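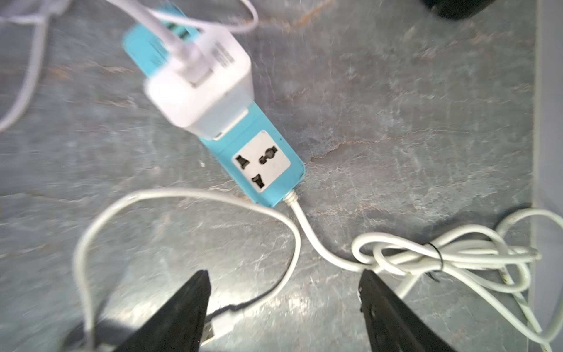 Fui ler a conta de luz de fevereiro com uma lupa e agora vocês vão ter que aguentar. Segue o fio sobre a lenda do "consumo fantasma" e a indústria de palpite que cresceu em volta dela.

Começou com um folheto da Usuga, que administra o meu condomínio. Dizia que "aparelhos em espera são os grandes vilões da sua conta". Vilões, no plural, com desenho de vampirinho saindo da tomada.

Grandes quanto? O folheto não diz. Pedi a fonte por e-mail e me mandaram o mesmo folheto, agora em PDF.

Minha implicância é antiga. Todo verão aparece alguém mandando tirar o carregador da parede, e todo verão a pessoa que manda está com o ar-condicionado em dezenove graus e a janela da cozinha aberta.

Então peguei emprestado um medidor do Jairo Chávez, daqueles que ficam entre o aparelho e a tomada, e passei duas semanas medindo a casa. Ele avisou que o medidor é ruim com carga muito baixa. Anotado, volto nisso.

Primeiro os carregadores de celular, sem nada ligado neles. O visor marcou zero. Fiquei olhando feito bobo. Zero.

Não quer dizer que seja zero mesmo, o medidor é que não enxerga tão baixo. Mas se o aparelho feito para medir consumo não consegue enxergar o vilão, eu tenho direito de desconfiar do vilão.

Fiz a conta sendo generoso com o folheto. Suponha um quarto de watt por carregador, o ano inteiro na tomada. São 8.760 horas, dá uns 2,2 kWh no ano. Na minha tarifa, não paga um pão na chapa com café.

Antes que venham: sim, multiplicado por milhões de casas dá um número enorme. Quase tudo multiplicado por milhões de casas dá um número enorme. O folheto falava da MINHA conta.

Agora a parte em que eu me dei mal, para ser justo. O decodificador da TV, "desligado" no controle, puxava 14 W. Desligado! A diferença entre ligado e desligado era a luzinha.

14 W o tempo todo são uns 123 kWh por ano. Isso já é dinheiro. Aí o folheto teria razão, se tivesse se dado ao trabalho de dizer decodificador em vez de desenhar um vampiro.

Liguei para a operadora. A atendente sugeriu desligar da tomada à noite. Perguntei quanto tempo ele leva para voltar. "Alguns minutinhos, senhor." Cronometrei onze. Onze minutos para ver o jornal.

O resto da lista, em espera: micro-ondas 2 W, impressora 3 W, caixa de som 5 W (essa eu aposentei), máquina de lavar nada que aparecesse no visor.

Somando tudo, sem o decodificador, a casa em espera custa menos que um chuveiro um pouco mais demorado por semana. Vou repetir a palavra porque ela não aparece NENHUMA vez no folheto: chuveiro.

O meu é de 5.500 W. Quinze minutos de banho dão quase 1,4 kWh. Meu carregador hipotético levaria sete meses e tanto para gastar isso. Escrevi essa conta num papel e grudei no espelho do banheiro, com efeito zero sobre os adolescentes.

Aí entra o mercado, porque sempre entra. A Nermina Yordanov, do apartamento de cima, me mostrou um anúncio do Soven, um "economizador" que se espeta na parede e "estabiliza a energia da residência". 215 reais.

Perguntei o que ele estabiliza. Ela também não sabia, mas a cunhada comprou e a conta caiu. Caiu de janeiro para fevereiro. A cunhada passou metade de fevereiro na praia.

É assim que se vende essa coisa. Conta de luz sobe e desce sozinha com calor, visita, feriado, dias de leitura. Quem compra o aparelho compra no mês em que levou o susto, e depois do mês do susto quase sempre vem um mês melhor. O aparelho leva o crédito.

O argumento técnico do anúncio é "correção do fator de potência". Casa comum no Brasil paga energia ativa, em kWh. Corrigir fator de potência numa casa dessas não baixa a fatura. Indústria é outra conversa, e o anúncio sabe muito bem que você não é indústria.

O Eusebio Tello respondeu num post anterior que eu sou "do contra" e que o dele funciona. Eusebio, com todo o carinho: me manda doze contas de antes e doze de depois. Com os dias de leitura. Publico aqui e peço desculpas se for o caso.

(Ele mandou duas. As duas de depois.)

E tem a versão cara do mesmo papo. A Ullberg ofereceu ao condomínio uma "auditoria energética residencial" por R$ 1.679 por unidade, com relatório personalizado. Pedi um relatório de amostra. A recomendação número um era trocar lâmpadas por LED. Estamos todos de LED faz anos.

A recomendação número quatro, juro: desconectar carregadores ociosos. Voltamos ao vampiro, agora encadernado.

A Nelly Echeverri, que entende mais disso do que eu, puxou minha orelha em dois pontos e passo adiante. Primeiro: carregador velho, daqueles pesados com transformador dentro, gasta bem mais em vazio que os leves de hoje. Se esquenta sem nada ligado, tire.

Segundo: existe motivo para tirar coisa da tomada que não tem nada a ver com conta. Carregador de procedência duvidosa, tempestade, régua sobrecarregada. Concordo com tudo. Só que isso é segurança, e o folheto falava de economia. Eu gostaria que parassem de misturar.

Minha birra de fundo é com a hierarquia. Se alguém tem dez minutos de paciência por ano para pensar em energia, e a maioria não tem nem isso, gastar os dez com carregador é um desperdício danado.

O que mexeu na minha conta de verdade, medido: borracha da geladeira trocada, ar-condicionado dois graus para cima, caixa de som aposentada. A borracha custou menos que o Soven e veio com instrução de como instalar.

A geladeira merecia um fio próprio. A minha caiu de 61 para 48 kWh no mês seguinte. E aqui aplico em mim a mesma régua que apliquei na cunhada: o mês seguinte também foi mais fresco. Pode ser que parte disso seja só o tempo. Vou medir de novo no ano que vem – se o Jairo não pedir o medidor de volta.

O Kidus Tufa perguntou se vale comprar um medidor. Para uma casa só, não vale. Para um prédio inteiro dividir, vale muito, e sai bem mais barato que a auditoria. Sugeri isso na reunião e a Usuga ficou de "avaliar".

Enquanto avaliam, saiu outro folheto. Este diz que lavar roupa de madrugada economiza energia. Perguntei se o prédio aderiu à tarifa branca, porque na convencional a madrugada custa o mesmo que o meio-dia.

Ainda sem resposta. O síndico visualizou às 22h.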